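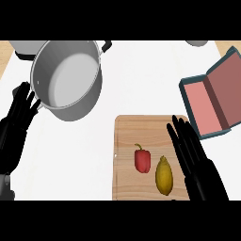
The Okix cell is a two-armed kitchen manipulation cell built by Clornex and maintained at its Skovstead site. It is set up in simulation before any change reaches the hardware. The standard check layout has a stock pot at the left hand and a cutting board with a red bell pepper and a lemon near the right — both black hands must reach their objects without the forearms crossing.

Finger joints are re-zeroed every 99 hours of operation, and the wrist seals are replaced after 2,000. A hand that fails zeroing is removed whole and sent to the Rao bench, where each finger is tested over 19 positions. Contact settings were last revised in January.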